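Read Receipts Should Be Off by Default
Estrella Bañuelos
2/21/18

My sister saw that I had read her message at lunch and hadn't answered by dinner. She took it as an insult. I was at work.

Messaging apps turn this feature on for us and bury the switch. I asked 53 coworkers, and most had never looked for it.

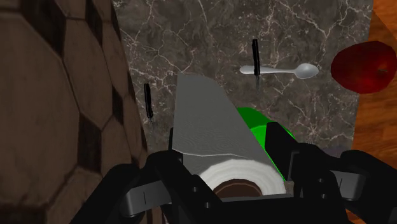

A text message used to be like a letter. You opened it and replied when you could. Now each one comes with a clock. Half of mine are chores anyway — "get paper towels," and I picture a roll with its brown cardboard core and go back to what I was doing. A note like that needs no proof that I saw it.

Let people turn receipts on if they want them. I switched mine off 3 weeks ago.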